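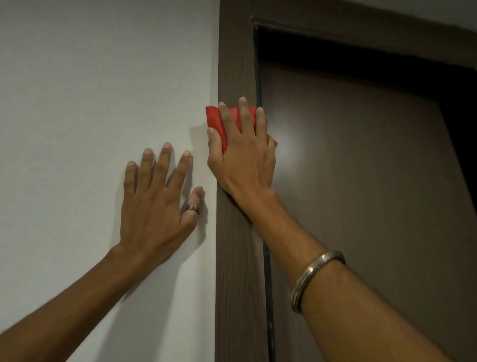
Wide flat band, dark brushed finish, worn on the ring finger.

Questions I get a lot

I make rings and a few cuffs in a one-bench workshop in Clatow, and my inbox fills up with the same questions every few weeks. So I typed up my answers. If yours isn't on the list, write to me and I'll get to it, usually in the evening.

How do I find out my size?
Go to any jeweler and ask them to size you with a wide sizer. Please don't use string! String stretches, and then I'm cutting your ring apart in March. Wide bands fit tighter than skinny ones, so you'll probably need to go up half a size. Fingers swell in summer too (mine are terrible), so if you can, get measured twice.

Can you resize a ring later?
Silver, yes, up or down one size, and the first time is free. Steel and titanium, no. I'll swap those for a new one within 18 days as long as it hasn't been worn hard.

What's the difference between the Tanguy and the Podadska?
The Tanguy is my plain one, flat on the outside and rounded on the inside so it slides over the knuckle. The Podadska is heavier and has a hammered face. I named it after the street where I rented my first room, and no, I still can't spell it without looking.

Will the dark finish wear off?
On silver it will. The dark color sits on the surface, and it goes first on the palm side and along the edges. I love how that looks – some people hate it, and that's fine. Send it back and I'll darken it again for $15 plus postage.

Isn't it strange to wear a man's ring if I'm a woman, or the other way around?
I took those labels off the shop two years ago. Évan Royer, who models for me now and then, wears the same pieces as my sister. Buy what fits your finger.

Do your skull and cross designs mean anything?
I don't make them anymore. A customer wrote me a long, kind letter about what one of those crosses meant in her family, and after that I didn't feel right selling it as decoration. I stick to shapes I can explain.

Did you copy that ring from the museum in Fletville?
Ha, sort of. There's a band there dated 1639 and I've stared at it for hours. My version borrows the width and the bevel. The engraving inside is theirs and I left it alone.

How many do you make?
Up to 600 pieces a year, counting repairs. Bastien Hoarau does the casting and I do everything else, including the bad packaging tape.

When's the last day to order for fall?
20th August for anything engraved. Plain bands I can usually squeeze in later – just ask first.

Do you ship overseas?
Yes, but customs fees are on you.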